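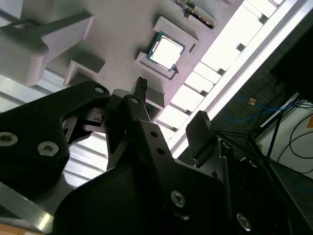 Dakimthorpe, January

The Lis Bench Code, second edition. Published by Westora, ring-bound or as a download, 200 pounds for a single site. Reviewed over one winter of small-parts work with a two-finger gripper.

I am suspicious of any rule book that comes with its own stickers. The Lis code comes with two sheets of them, plus a wall chart, a log book and a card you are meant to sign and hang from the emergency stop. Take all that away and you are left with 101 numbered rules for running a robot arm at a bench where people also work. I had hoped that would be the good part, and it partly is.

The first thing to say is who it's for. Westora pitches it at "any bench, any arm". I don't believe that. The rules were plainly written with light assembly in mind, the sort where a gripper lifts a plug or a processor out of a tray and takes it to a computer case. If you stack boxes or tend a lathe, save your money. We do the tray-and-case sort of work, so I am as near to the target reader as Westora is likely to find.

Chapter one is housekeeping and it is dull and mostly right. Keep the bench to the job. Fix the tray down. Give every part one place and leave that place alone. Rule 9 says a tray slot should hold the part by its edges, and I'd agree with that from bitter experience with processors. It also says empty slots should be marked as "expected empty" or "waiting", and that's a rule I would have laughed at a year ago. An arm that goes to an empty slot and closes on air will often carry on as if it had the part, and you find out at the other end. Two words on a bit of tape sorted out an argument we'd been having since the autumn.

Rule 14 deals with cables on the floor. It says there should be none inside the reach of the arm or across any path a person walks. Fine. I have been in a fair number of robot rooms and I could count the ones that pass on my thumbs. Look past the tray at the top of this page and there are blue cables looping over the floor, and I'm not going to preach about it. What annoys me is that the code gives this a single line, with no word on what to do when the stand, the screen and the controller all need feeding from the same side. Later on it spends four pages on the colour of warning tape.

Chapter three is on grippers, and this is where I started writing in the margins. The code wants a "pinch check" at every change of fingers: power off, move each link by hand, look at every gap that opens and closes. Good. Linkage grippers have more of those gaps than people think, and most of us only ever watch the fingertips. It wants every screw on the gripper checked against a drawing too, and marked with paint so you can see if it has turned. Also good, if you have the drawing. We had to make our own, and it took most of a morning.

Then there is the grip force table. I don't trust it. It gives one figure for "small connectors" and one for "boards", as if all plugs were the same and all boards were held in the same spot. There's no note on the finger surface, and a serrated tip and a smooth pad will not treat a plug housing the same way. The footnote says the values come from 3,079 test grips. On what? With which fingers? The code doesn't say. A large number with nothing behind it is just decoration, and I would sooner have had ten grips properly written up. We used the table as a starting point, went well under it and crept up. I'd tell anyone else to do the same and to ignore the word "recommended" at the top.
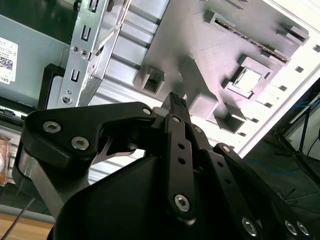

Gripper at the open case. Chapter five covers reaching in.

Chapter five is the best thing in the book, and I say that grudgingly as it's also the worst laid out. It deals with working inside an open computer case: bent sheet metal, plastic bosses standing up off the panel, a long thin slot full of tiny contacts, and a hand made of flat plates that has to get past the lot. The main rule is simple. Plan the way out before the way in. You teach the retreat first, at slow speed, with nothing held, and you don't get to teach the insertion until the retreat has been run clean from three different heights. It's slow - painfully so on the first day - and I have no complaint about it at all.

It is also firm about the wider parts of the hand. Clearance is to be measured from the widest link with the fingers fully open, where most of us measure from the tip and hope. We had been measuring from the tip. I changed our sheet the same afternoon.

Where it falls down is on power. Rule 58 says the case must be "confirmed dead" before the arm goes in. Confirmed by whom, and how? Is a pulled mains lead enough? What about a case somebody has put on the bench half stripped, with a drive or a supply still in it? For 200 pounds I expect the code to tell me. It has a tick box. A tick box can be filled in by a person standing at the other end of the room, and sooner or later it will be.

On static it's no better. There is a rule saying people should wear a strap and a rule saying the bench should be earthed, and nothing whatever about the gripper, though the gripper is the thing touching the parts. I wrote to Westora about this and got a polite reply saying it would be "looked at for a later edition". I'd call that a fairly big hole in a book about robots handling computer parts.

The people rules in chapter six are a mixed bag. One person in charge of the stop button at any time, said aloud when it changes hands: yes, and we do this now. No hand in the tray while the arm is live, even if it's paused: yes, and if you take only one rule from the book take that one. A five-minute stand-back after every program change: I can't see the point. It doesn't say what you're meant to look for. We kept it up for a while and then quietly stopped.

A word about the log book. I expected to hate it and I don't mind it. One line per fault, what the arm was doing, what was changed. There's no space for blame and no score at the bottom. The paper is poor and the pages come loose from the rings.

I also borrowed the Imberg checklist from another workshop to compare. It's a folded card, much shorter, and it has nothing on reaching into cases. On the other hand it does ask you to write down what the case is plugged into and who unplugged it, so on that one point it beats a book many times its length. If you only run an arm now and then, the card would probably do you.

One more moan. The cover says "meets recognised safety standards". A rule book can't meet a standard on your behalf. Your bench either does or it doesn't, and that depends on your arm, your tooling, your guarding and a proper risk assessment made by someone who has stood next to it. Inside, in small type on the last page, the code admits as much. It should be on the first page, and the cover line should go.

Would I buy it again? At half the price, yes, for chapters three and five and the stop button rule. At full price I'd want rule 58 rewritten and the force table either explained or torn out. We are keeping ours on the shelf by the bench, with the table crossed through in red. The stickers are still in the packet.

Three out of five.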